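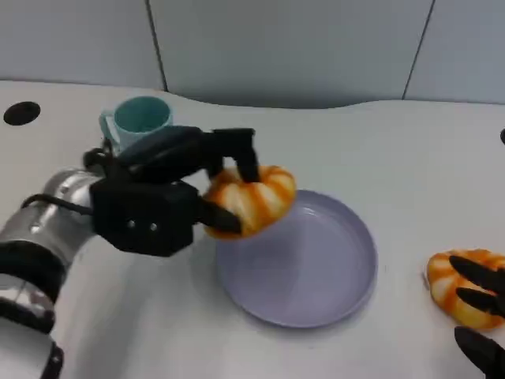
About Trikach

We do play food and little tableware for childcare centres, kinders and home corners. Bread rolls, plates, mugs - the stuff that gets used every single day and goes missing under the couch.

Started in February with 11 items, now up to 784 in the catalogue. Colours are mostly soft ones, lavender and teal the favourites so far. Replacement peices sold singly, no need to buy the whole set again.

Orders packed 4 days a week. Centre accounts welcome - email us for a form. Pick up by appointmnet only.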